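Wednesday, October 8, 2025

Quick one, I have a class in half an hour and haven't eaten.

So. The listening paper. I took it again in Osidwood, second try, and I said I'd write up how the prep went this time before I forget all of it. Results aren't out. Might be awful. Writing it anyway.

First time around my whole plan was vocabulary. I had a Vameck deck with 2423 cards in it and did 80 a day on the bus, very proud of myself, and then I sat down in January, the recording started, and a man said something about a refund on a train ticket and I knew every single word and still had no idea if he was getting his money back. He'd said "well, they might have told me sooner." I wrote down that they told him sooner. Gone. And while I was chewing on that, the next two questions went by.

What I did differently:

**Stopped pausing.** Big one. I used to stop the audio every few seconds at home to check a word. You don't get to do that in the room. So now it plays all the way through, I write what I can, it plays again, pencils down. Hated it for weeks. Like really hated it, I'd be sitting in the kitchen getting mad at a woman describing her pottery course.

**Read the questions out loud first.** My teacher at Rullano made us do this and I thought it was for kids. But if you've said "Why did the speaker change her mind?" with your own mouth you're sort of waiting for it. Then when she goes "I was all set to sign up, but..." you sit up.

**Dictation.** Boring, old fashioned, works for me. One short clip, write every word, compare. Turns out my problem is the small stuff. I never hear "have" in "should have." I hear "should of" or nothing. Also "can" and "can't" when people talk fast, which is kind of important!! I started marking those in green in the notebook and the page looked like a lawn.

**Spelling.** The gap fill part. I lost points in January on *accommodation*, and on *recieve*, which I am still not sure about as I type this. Made a list, stuck it on the bathroom mirror. My sister now spells accommodation perfectly, so that's something.

The book. People asked. I used the Lauritsen one with the practice tests in the back, 6 full tests. Audio is fine, speakers are a bit too clear if you ask me, everyone sounds like they're reading the news. The answer key only gives the letter and not why, so when you get one wrong you have to go dig through the transcript yourself. I complained about that a lot and then noticed the digging was where I learned the most. Still would like the explanations. The speaking section I skipped so can't help you there.

I'd borrow it if your library has it. Wouldn't pay full price just for listening.

Other things I listened to: weather, a call-in show about gardening, and a podcast where two brothers argue about sandwiches. The sandwich one is closest to the real thing I think, they talk over each other and change their minds. The part of the test with three speakers is exactly that, only politer.

On the day: room was cold, sit near the speaker if they let you choose, bring a spare eraser. I missed one in part two, felt it go, drew a line next to it and kept moving. That alone is better than January. Part three I'm shaky on. Part four I guessed the last one, something about whether the man regretted his job, he laughed in the middle and I went with no.

Speaking is next and I have done nothing for it. If anybody wants to practise long turns on a video call, leave a comment, evenings are best. I'm happy to go first and be bad at it.

OK bus. 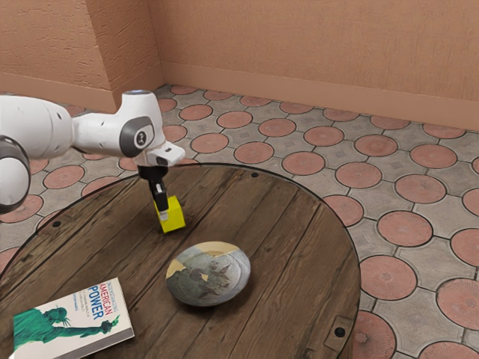

*Malou Ingvarsson*

P.S. Comments are open again, the spam thing is fixed I think.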